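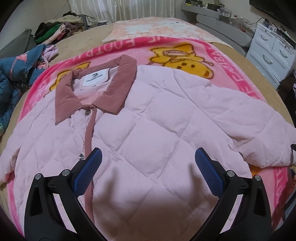
The pink one, laid out flat with its corduroy collar and a snap at the throat.

I own one good puffer, a pale pink quilted thing with a dusty rose corduroy collar, and every February I start thinking about where it's going to live until fall. My closet in Norneck is 21 inches wide (I measured it twice, hoping). So it gets folded, and folding a puffer is a bit like folding a loaf of bread!

My old boss at the Stemmont coat counter, Thaddeus Escobedo, taught me to do up every snap first, lay the jacket face up and smooth the collar points down before touching anything else. Corduroy remembers a crease, he used to say, and I've ruined one collar finding that out. Then the sleeves come in across the chest, the hem goes up, and you lean on it gently till the air goes out. Four minutes, tops, if the phone doesn't ring.

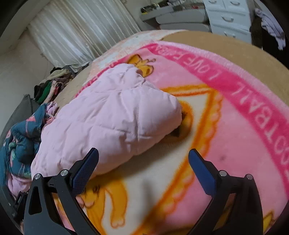

Bunched up on the bed, between the teal floral comforter and a cartoon dog.

Mine usually ends up as more of a heap – fine by me. I do it on the bed, on top of the pink fleece blanket, as my table's too small for the sleeves. It goes in a cotton bag on the top shelf, never a vacuum bag, with nothing heavy over it. When it comes out again I give it a good shake and hang it up overnight before I wear it.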